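Folding one shirt: a practice plan for the student robot club

By Nasrin Shojaei, Turnthorpe robotics club
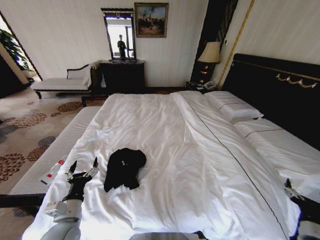 Every August somebody on the team watches a laundry demo online and decides we can have folding done by Friday. We can't. A clip that runs 90 seconds tells you about one good attempt and very little about the ones before it. What follows is how we work on folding at Turnthorpe, and where I think the usual advice is weak.

What you need

A two-armed robot your club already knows how to stop. One plain T-shirt. A notebook. The Enwood league handout also asks for a calibrated work surface, but a made bed is a better test if you can get one. Clothes sink into bedding and the edges are harder to find.

Step 1. Start from a mess

Drop the shirt from waist height and leave it alone. Teams love to smooth it out first and then report the fold as if the robot did all the work. If a person touched the shirt, write that down.

Step 2. Pick it up, nothing more

Close one hand on any part of the fabric and lift. Check how much bedding came along. With a dark shirt on white covers, the camera has an easy job, so try a pale shirt before you believe your numbers.

Step 3. Find two corners

Hold the shirt up with one hand and let it hang. Use the other to take the lowest point. Our Skuretti script picks this point from depth alone and often chooses a sleeve. I've heard that more training fixes it. We went from 500 recorded tries to nearly 1000 and the sleeve problem was still there.

Step 4. Lay it flat and fold

Lower both hands together, slowly. Fold in half once. Skip the second fold until the first one works 3 times in a row with no help.

Scoring

The Kiani score sheet gives full marks for "neat." I don't know what that means, and I doubt the judges agree. Measure the gap between the matching edges with a ruler and write down the worst one.

Keep the failed runs in the same folder as the good ones.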